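The Board in Bay 3

The bench in the old sample room at Grarano had a blue perforated top, and bolted to it was a maple board. The board had been ordered as a reference surface, planed flat, oiled once, and left to settle through February. The work order gave its purpose as general. I was assigned to it because I had finished something else.

My predecessor had kept a log. It was a gray binder with a torn spine, and it recorded the condition of the board at the start and end of each shift. The entries were short. Seams stable. Surface clean. Blocks returned to tray. The last one read: Star moved. After that came 50 blank forms, already punched.

I asked the office what the blocks were for. The office sent back part number 3424, which was the tray.

1. The first week

I wiped the board each morning with a dry cloth, working along the grain. I checked the bolt heads at the front corners with a hex key and found them tight. I then took the blocks out of the tray and set them on the wood, as the procedure required, in any arrangement that did not repeat the previous one. The procedure was two pages long. It came from Calik, the firm that had supplied the blocks, and it had been translated at least twice. Step six said: Place the pieces as if left.

I spent a good part of the first shift on step six. A piece that has been placed tends to look placed. I set the cylinder down, looked at it, and moved it an inch. Then I moved it back. I tried letting the blocks fall from the tray, but the round ones rolled to the edge and one of the stars landed on the floor behind the cabinet, where I also found a pencil and a washer.

By the end of the week I had a method. I put down one piece while thinking about something else, usually lunch, and did not look at it until the others were out. It was slow, but the results passed.

2. The second week

An inspector came from Zullov with a clipboard and a folding rule. She measured the gap between the seams and wrote it down without telling me the figure. She asked how many arrangements I had completed. I said fewer than 200. She asked if any of them had been the same. I said I had no way of knowing, and she wrote that down too.

Before she left she picked up one of the yellow hearts, turned it over, and put it back beside the other one. She did it without looking. It was the best placement I had seen on that board.

I left it as it was and built the rest of the arrangement around it. The red star went behind the two hearts, close enough that one of them lay partly over its lower edge. The red cylinder went off by itself toward the middle left, upright, with open wood on every side. I had meant to put something near it and decided against that. At ten past four I entered the arrangement in the log and used the word satisfactory, which does not appear anywhere else in the binder.

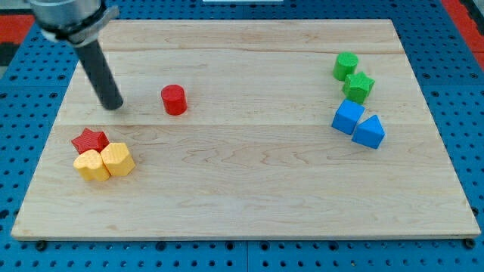
3. The third week

The maple had begun to change. I noticed it first under the lamp, when the figure in the grain seemed to run further toward the back edge than I remembered. I had no earlier drawing to compare it with, so I made one. I traced the upper seam and the middle seam on a sheet of drafting film, marked the darker streaks in pencil, and put the film in the binder behind the blank forms.

Two shifts later I laid the film over the board again. The seams matched. The streaks matched except in the lower left, where the hearts and the star had been. There the pencil lines and the wood disagreed by the thickness of a fingernail.

I reported it to the office. The office asked whether the board was still flat. It was. The office asked whether the film could have shrunk. It could have, up to a point, and I said so.

Nasrallah, the mill that had cut the planks, answered my letter sooner than I expected. The reply was typed on the back of a delivery slip. It said that maple moves for the first year and that customers are advised to leave it alone. Underneath was a second line: Are you the one who puts the star at the back?

I had not mentioned a star.

4. The fourth week

I went through the log again from the first page. There were 100 entries in my predecessor's hand, and I read each of them twice. None described an arrangement. The form has no space for it. The only block mentioned anywhere was the star, and only in that last entry.

On the final shift of the month I wiped the board, checked the bolts, and took the tray down from the shelf. I put out the cylinder first, thinking about the bus. I put out the hearts. When I turned back for the star, the slot in the tray was empty.

It was on the board, behind the hearts. I may have set it there myself. The method depends on not looking, and I had been using the method for some time.

I returned the blocks to the tray, slid the tray onto the shelf, and filled in the form. Seams stable. Surface clean. I held the pen over the remarks line until the lamp timer clicked off, and then I wrote the entry in the dark, two words, in letters large enough that I could be sure of them in the morning.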